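Notebook – Fivulness, kitchen table set
2019-01-10

Started late, key to the storeroom was with Guangming and he was over at Cheng all morning. Brown mat down first this time. Last time we put everything out and then had to lift it all off again to get the mat under, not doing that twice.

Cabinet. The Willero one, light wood, the one with a single drawer we care about. Set it on the diagonal so the drawer comes out over the mat. Tried it square to the edge before lunch and hated it, the drawer front ended up right where you want to put things down. Diagonal eats more table but you can get into the drawer from either side.

Runner still stiff for the last bit of travel. Dehua put dry lube on it, helped some, then it went stiff again after lunch. He thinks the screws at the back of the rail are proud and catching. Pulled the drawer right out to look, could not see anything catching. Ask Lihua if she has the short screwdriver.

Rail is supposed to be good for 2000 cycles acording to the Pristora sheet. We are at 203 on the tally. So either the sheet is optimistic or we mounted it badly. My money is on badly, I did the mounting.

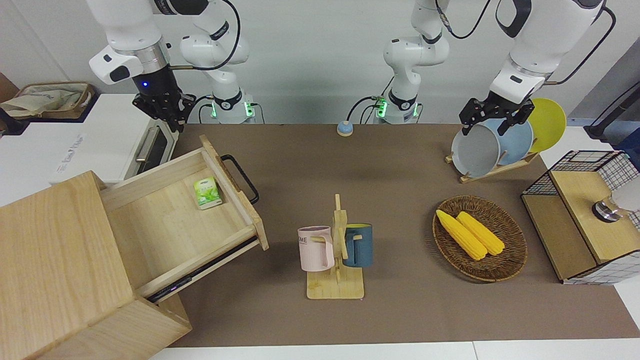 Left the packet in the drawer, up by the front panel. Torbjørn wants the drawer cleared out, I want one light thing in there so we can see if it slides when the drawer gets shoved shut hard. Compromise: packet stays until we have agreed on what the real contents are. He suggests tea towels. Fine by me but then someone has to fold them the same way each time and it will be me.

To do on drawer:
– short screwdriver, back screws
– mark the full-open position with pencil on the side, not tape, tape leaves gunk
– felt pad on the inside of the cabinet where the front knocks

Dish rack. Wood slats, plates on edge. Colors are gray, light blue, yellow, with the yellow at the back. Hongjun asked why not a matching set. The matching ones are in the box at Cheng and also you can't tell them apart in the notes. With colors I can just write "gray" and everybody knows.

Slats are a bit tight for the thicker rims. The old white plate would not seat at all, stood up at an angle and leaned on its neighbor. Took it out of the set, it's on the shelf by the sink with a label on. Do not put it back please. If somebody has sandpaper and ten quiet minutes, the slot edges could be eased a little. Little! Lihua overdid the last rack and the plates fell over sideways.

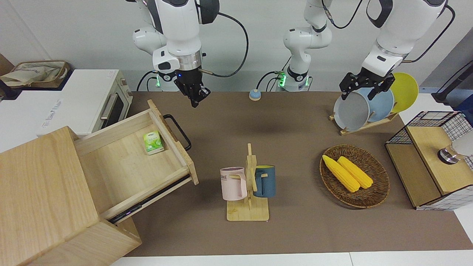
Mug tree is good, no complaints for once. Flat base, doesn't rock. Pink mug one side, dark teal the other, keep them on opposite sides or the post gets top heavy. Hung both on the same side to check and it stayed up, but I wouldn't bump the table. Two of the pegs were loose when it came out of the box. Wood glue, overnight, ok now.

Teal is the heavier of the mugs on the kitchen scale. Forgot to write down by how much. Weigh agian tomorrow.

Wicker tray with the corn goes in front of the rack. Side by side, slight diagonal. Had them crossed at first and the top one rolled off every time the table was knocked. Tray sheds little bits of wicker on the mat, brush it off before wiping, the wet cloth just pushes them into the corners. Hongjun is looking for a tray with a flatter bottom, budget says 11 max. Spoke to the shop on the phone, they have 6 left of the shallow one but only in black. Said I'd call back.

Middle of the mat stays clear for working on. Written here so we stop arguing. Things go around the outside, and anything you take off the rack or the tree goes back to the same place when you're done, same slot, same peg. Guangming, this means mugs too.
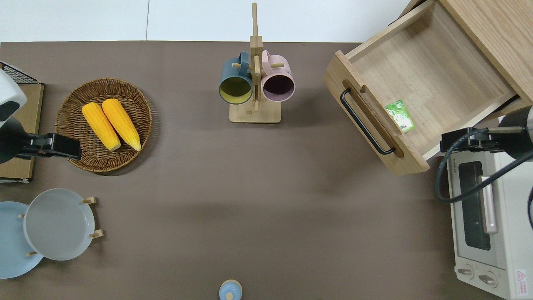 Corn in the basket, mugs on their pegs, drawer open, middle of the table clear.

Wiped down after. Mat has a curl at one corner, weighted it with the big catalog overnight.

Open questions for Torbjørn:
– towels or packet
– do we want a second tray at all, I say no
– who orders the felt pads
– is the April date for the write-up fixed or a wish

Scale is back in the cupboard over the sink. Batteries low. Screwdriver found, wrong size.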